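Natural Dyes on Wool: What Grows Around Whitfield?
Student project report, Textiles and Design

Why I chose this

I have wanted to try plant dyeing ever since our class visit to the old mill at Castitz, where they used to dye wool with whatever came off the hills. I couldn't believe how bright some of the sample cards still were! My question was simple — which common plants give a colour that stays in the wool after washing?

Method

I used plain undyed wool, wound into small hanks. Each hank was soaked in alum overnight, then simmered for an hour in a pot of strained plant water and left to cool in it. The plants were onion skins, nettle tops, dried marigold heads and ivy leaves. Every pot had 300 g of plant matter, apart from the marigold, where I only had enough for a half batch (I started in February and had to use what I'd dried the summer before).

Afterwards I cut each hank in 2. One half went in a drawer and the other was washed by hand five times, then hung in the window on the Bendville road side of the house, which gets the most sun.

Results

Onion skins won by miles! A deep, warm gold, and the washed half looked nearly the same as the one in the drawer. Marigold came out a softer yellow and faded a bit at the ends. Nettle gave a greyish green that I loved on the first day, but it went quite dull in the window. Ivy was hardly a colour at all — more of a dirty cream.

I tried the nettle again with a pinch of iron in the pot, and that was far better: darker, mossier, and it kept well. The wool did feel rougher, though.

What I would change

I'd weigh the dry wool properly before each bath, and I'd do all the pots in the same week. I would also love to try woad, but it needs a warm vat and a lot more patience.
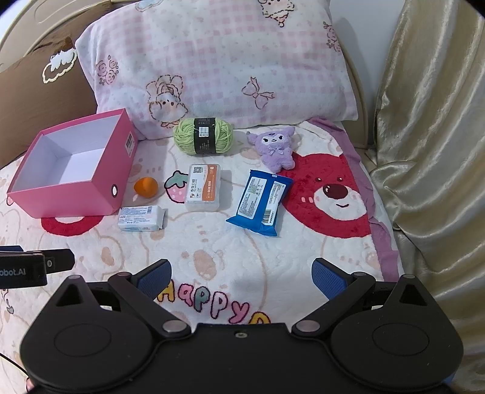 Light green yarn in its paper band, with a few other small things on the bed.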